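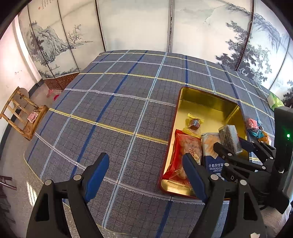
Search this site
Enter keyword
Go

Keeping boiled sweets and toffees from going sticky

Sugar takes up water from the air. A boiled sweet left unwrapped in a damp kitchen gets a tacky surface first, then a grainy one as the sugar crystallises. Twist wrappers slow this down but do not seal, as air gets in at both ends.

Container

Use a tin or jar with a close-fitting lid. Test a tin by closing it over a strip of thin paper. If the strip slides out freely, the lid is too loose for long storage. Run a band of greaseproof paper round the rim to take up the gap.

Wash the tin in warm water with a little washing-up liquid, rinse, and dry it with a cloth straight away. Stand it open overnight. Water held in the rolled seam is the usual cause of rust, so don't put tins in the dishwasher. Strong smells (coffee, spiced biscuits) can be drawn out with a spoonful of bicarbonate of soda left inside for two days with the lid on.

Packing

Keep mint in its own container. The flavour passes through most wrappers within a week. Toffee and chocolate can share. Hard and soft sweets should not, as the soft ones give up moisture to the hard ones.

An 800 g batch of home-made toffee needs wrapping the same day, once fully cold. Cut the wrappers before you start. Waxed paper releases better than plain greaseproof.

Position

A cool cupboard away from the kettle and hob. Avoid the fridge, where sweets collect condensation when taken out. Plain boiled sweets stored like this keep for 6 months.

Related tips
Softening brown sugar that has set hard
Removing price labels from glass jars
Light rust on baking tins
Getting candle wax out of a tablecloth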